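3.2 Storage of cleaning supplies in small utility rooms

The second group of sites consisted of utility rooms, closets and tiled wash areas in which cleaning supplies were stored on open shelving. These rooms differ from the kitchens treated in Section 3.1 in two respects. The floor area is small relative to the number of items kept in the room, and the items themselves fall into two classes with very different shapes. Bottles, jugs, cloths and sponges are compact and can be stood or stacked on a shelf. Brooms, mops and dustpans are long or flat, rarely fit on a shelf, and compete for the same strip of floor that a person needs in order to reach the shelf at all.

We recorded an inventory for each room in the Allen and Pearce buildings and in the Saltton annex. An item was entered once, under the position in which it was found at the first visit in August. Positions were coded as shelf (directly on a shelf surface), container (inside a bin, basket or box that was itself on a shelf), hung (suspended from a shelf, hook or rail), leaning (upright against a wall or piece of furniture, with one end on the floor) and floor. Items smaller than 40 mm in their longest dimension were excluded, as were fixed fittings. Two coders worked independently and disagreements were settled by a return visit to the room.

The full inventory contains 400 items. Of these, 198 were coded as container, making it the most common position by a wide margin. Open shelf surfaces were used mainly for the containers themselves. Single bottles placed directly on a shelf were found in most rooms, but usually at the front edge, where they had been set down between two containers or in front of one.

Three properties of the containers were noted: wall type (solid, slotted or mesh), transparency, and whether a label had been added by the users of the room. Wall type and transparency affect how much of the contents can be identified without taking the container down. A clear bin shows the shape and closure of every item in the outer row. A slotted basket shows strips of each item, which is usually enough to separate a bottle from a cloth but not one bottle from another of the same color. In an opaque bin only the items that rise above the rim can be identified. Height therefore matters as much as wall type. In slotted baskets, trigger sprays and large jugs commonly projected above the rim and were identified correctly by both coders in every case, while short items at the bottom of the same baskets accounted for most of the coder disagreements.

Added labels were rare. Where they occurred they were handwritten, and they were more often found on soft containers such as cloth bags than on rigid ones. The wording tended to name the container or a broad category, and seldom listed the contents. Color appeared to serve as a substitute for labeling in several rooms. Users in the Pearce building kept bathroom supplies in one color of basket and laundry supplies in another, although the arrangement was not written down anywhere and had drifted by the second visit.

Most of the shelving was freestanding. The Staltik units installed in the Allen building have a usable shelf depth of 300 mm, enough for one row of large containers with a narrow margin at the front. Deeper shelves were present in the annex. They held two rows, and the rear row was seldom disturbed between visits. We return to this point in Section 4.

Long-handled tools were handled less consistently than any other class. No room had a dedicated rail for all of them. They were coded as leaning in most cases, and the tool heads occupied the floor immediately in front of or beside the shelf uprights. Dustpans were stored flat on the floor, hooked over a broom handle, or wedged between the shelf and the wall. When a broom or mop was removed, the remaining tools often had to be moved as well, and they were not always put back in the position from which they were taken.

Figure 4 illustrates the mixture of containers typical of these rooms. A clear bin and slotted baskets stand on a single metal shelf, a cloth bag hangs from its edge, and the broom and dustpan share the tiled floor area in front. The large jug is in the same basket as a spray bottle, a pairing that recurred across sites and that we attribute to refilling: the two are used together and are kept together regardless of size.

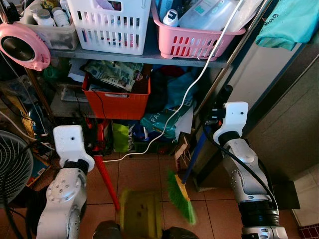 Figure 4. Metal shelf with three plastic baskets and a hanging cloth bag, small tiled room. Cleaning tools are in front of the shelf.

Cables were a further source of clutter that the position codes did not capture. In rooms with limited outlets, a cable might cross the floor and climb the front of a shelf, as it does in Figure 4. A cable routed in this way passes in front of the stored items and across the area where tool heads rest. We did not enter cables in the inventory, but we marked their presence on the room plan and treated the floor strip they crossed as obstructed when computing free area.

Two limits of the inventory should be kept in mind. First, position codes describe where an item was, and carry no information on how often it was used. A bottle in a rear row and a bottle at the front edge receive different codes only if one of them is in a container. Second, hung items were few, so the comparison between hung and leaning storage in Section 4.2 rests mainly on the annex rooms, where the users had added their own hooks to the shelf uprights. Bags hung from a shelf edge were coded as hung, and their contents were entered as container items when they could be inspected. Closed bags were entered as a single item.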